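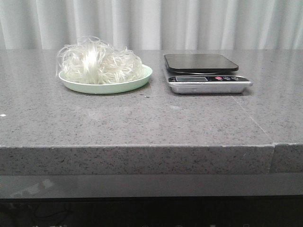 Noodles on a pale green plate, beside the kitchen scale.

Evie Heywood had been waiting for the Gendel unit since September, and now it was July and they were finally on it! Gendel was a river, a proper one with a delta and three ruined forts, and it took up a whole chapter of the regional history course at Tapley. Most of her class had groaned when the books came out. Evie had already read to the end twice.

"Right," said Miss Sevine, wheeling in the map stand. "Who can tell me why the people of Mokura moved their town?"

Evie's hand was up before the question was finished.

"Someone other than Evie."

Silence. A chair creaked. Evie kept her arm where it was and held it up with the other one.

"Go on, then."

"They moved it because of the silt," said Evie, and out it all came – how the harbour had filled up year after year until the boats couldn't get in, how they took the houses down beam by beam and carried them upstream, how it was 16 miles and there wasn't even a road! "And they left the bell behind. The book says it was too heavy, but there's a letter on page 90 from the ferryman's wife, and she says they left it so the fishermen could still find their way home in fog. So which one's a fact?"

Miss Sevine stopped with her pen in the air.

"What does everybody else think?"

And then the most wonderful thing happened, which was that Tom Ashby, who never spoke in history, said the wife would know better because she was there. Somebody else said she might have made it up to be nice. Somebody at the back wanted to know how heavy a bell was anyway, and could you float one on a raft?

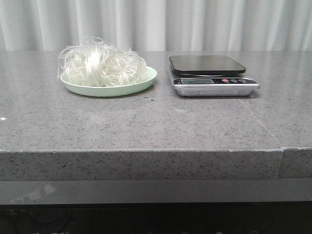

They argued right through to the lunch bell. Nobody packed up. Miss Sevine had filled the board with two columns, and there was an arrow going from one to the other and back again where Tom had changed his mind.

"Homework," she called over the noise. "Be the ferryman's wife. Write me one letter to your sister, the night before the move."

Evie wrote hers on the bus, all 56 lines of it, with her bag wedged under the paper and the pen jumping at every pothole. She put in the fog and the beams stacked on the quay. She put in the bell – and she had the wife go down and ring it, once, while the others were asleep.

She missed her stop by a mile and walked home making up the sister's reply.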